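Keep the Mat, Lose the Tray

Most advice on small-parts play and hobby tables starts with storage. I would start with the surface. A loose toy brick on bare wood slides when touched, rattles when dropped, and ends up under the sofa. On a plain cloth or mat it stays close to where it lands.

Color matters as well. Gray is dull to look at for an evening, and for that reason I prefer it. A yellow brick on gray can be found from across the room. On the patterned Nandale cover I used before, finding one took both hands and a lamp.

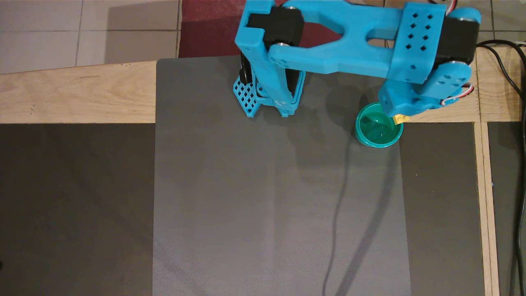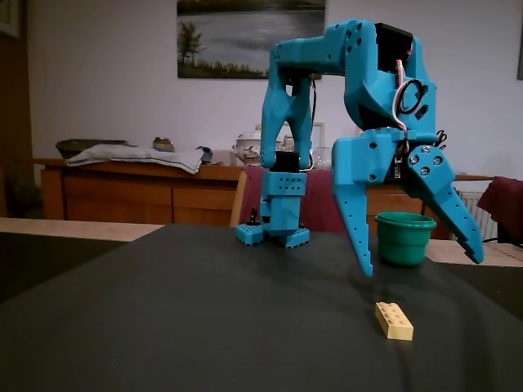
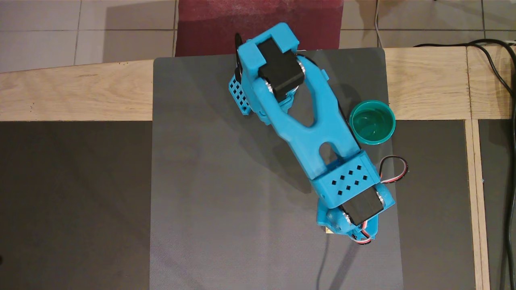
The usual alternative is a rimmed tray. I kept a Stekon tray for 8 months and gave it up. The rim gets in the way of the wrist, and parts collect in the corners, where fingers reach them badly. A soft surface with one small bowl or cup does the same job. The bowl should be low and light, and it should hold only what is in use. Anything larger turns into storage, and the table fills up again.

Size is a matter of reach. My first mat was 600 mm deep, and the back third collected dust. Folds are a minor fault. A brick tilts on a fold, and a cup may too, so I smooth the cloth flat before starting. It takes 30 seconds.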